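Shares 11
Comments 3

Section 4: Setting up the pick bin

Read this section before you run the Orkau bin-picking kit for the first time, and again whenever the bin has been moved. The arm should already be bolted down and the Barau controller powered, as set out in Section 3. Keep the controller in manual mode until Section 5 tells you otherwise.

4.1 Placing and clamping the bin

1. Set the bin flat on the work surface with its long side square to the arm base. The kit works with any rigid, straight-walled bin, but the default path file assumes the Rondonuwu medium size.

2. Fit a bar clamp to the bin at each end. Tighten by hand, then push the bin firmly from the side. If it shifts, reseat the clamps before going on.

3. If a clamp pad does not sit flat against a slanted wall, pack the gap with a small piece of scrap wood. Do not use foam or folded cardboard. Both compress over a shift and the bin will creep.

4. Check that no clamp handle points in over the opening.

CAUTION: Clamp handles stand higher than the bin walls. The default path file does not know they are there. Enter the height of the tallest handle under Obstacles before the first move.

4.2 Dressing the hose and cable

1. Run the hose and cable together along the arm and tie them at the points listed on the Prornwood fitting card. Leave the tie tails pointing away from the joint covers.

2. Leave a loop at the wrist. It needs enough slack for the last joint to turn through its full range in both directions.

3. Jog the arm down into each corner of the bin at the slowest speed and watch the loop the whole way. Parts lying in a near corner are the hardest test, as the arm has to reach down at an angle and the loop hangs low beside the tooling.

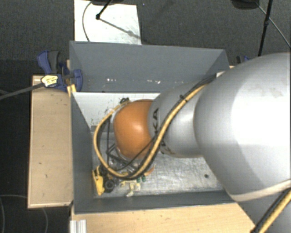
4. If the loop touches a wall or drags over the parts, retract the arm, shorten the slack a little at the upper tie and repeat step 3. Do not pull the loop tight -- a tight loop will work the connector loose.

Note: Hose and ties are wear items. Inspect them every 2,000 cycles and replace any hose that is flattened or scuffed through.

4.3 Teaching the floor height

1. Empty the bin and jog the tooling to the centre of the floor. Stop just short of contact and press Set Floor.

2. Repeat at the four corners. The controller shows an error colour beside each point. Yellow is acceptable. Red means the bin is not level.

3. Put the parts back in any order. Mixed shapes are fine. Press Save.

If code 241 appears, the floor was taught with the wrong tool selected. Choose the correct tool and start again from step 1.

Manual text revised 10th August.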